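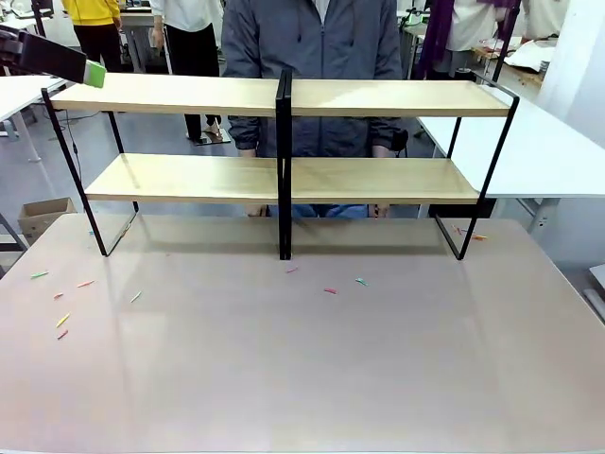 About Stemport Walks

Posted in: Our Story, Slow Travel
January – by the Stemport team
1 min read

Hi, I'm the one who answers the emails! I started Stemport because I kept dragging friends up the hill paths behind Burkstead and they kept asking to come back (with their cousins).

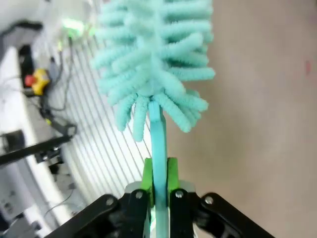
These days we run 3 routes, all on foot, and every one stops for lunch with a family in Osagie – bring an appetite. Groups are never bigger than five. Last year 80 guests walked with us, and I'd love to meet you too, so write and tell me which Saturday suits you.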